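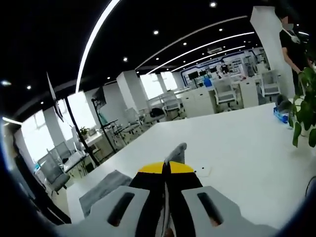
What is the usual way to fold a small towel?
Lay it flat on a clear table, bring the far edge over to the near edge, smooth it, then fold it again across the other way.

Towel folding is the reduction of a flat piece of absorbent cloth to a smaller, stackable shape by a series of creases. It is normally the last step in laundering, after drying and before storage. The term covers face cloths, hand towels and bath towels, though the methods differ mainly in the number of folds.

Surface and layout

A table is preferred over a bed or a lap. The surface should be smooth, level and larger than the open cloth. White or light-coloured tops make dark lint easy to spot, and grey or navy towels stand out well against them. The cloth is spread with the label side down and pulled square at the corners.

First fold

The far edge is taken near its middle or at both corners, raised, and carried toward the near edge. Lifting from the middle is quicker but lets the corners drag - a fault that shows up later as a skewed stack. Thick terry cloth holds a crease poorly and may need a second pass with the flat of the hand.
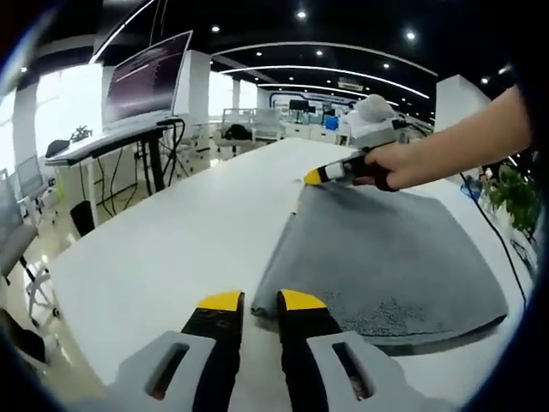
Grey towel on a white table, its far edge raised and folded back.

Common methods

The half fold uses 2 creases at right angles and gives a quarter-size rectangle. The third fold, common in hotels, hides the side hems inside the bundle. Rolling is used where shelf depth is short. The Tredberg fold, named for a guest house laundry, begins with a lengthwise third and is finished at a width of 40 centimetres for bath towels. Kubiak, a linen supplier, recommended the same width in its October catalogue.

Handling the edge

Labels are usually sewn into a hem or side seam and serve as a handy marker for turning the cloth the same way each time. An edge held at one point tends to twist when lifted; a second hold further along the hem keeps the strip flat.

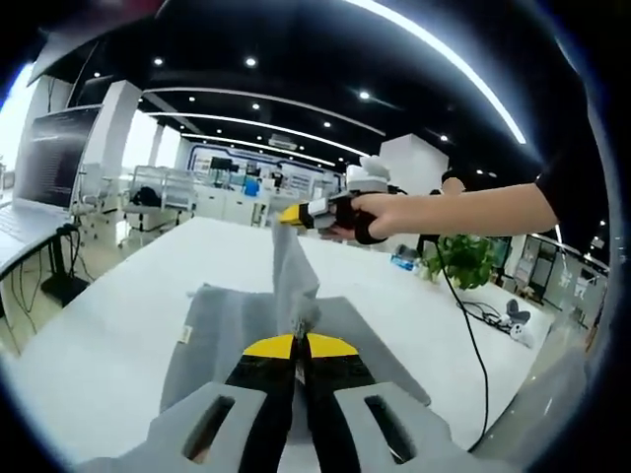

Grey cloth with a small white label on its left edge, a strip of the fabric lifted and twisted.

See also: Ironing, Linen cupboard, Terry cloth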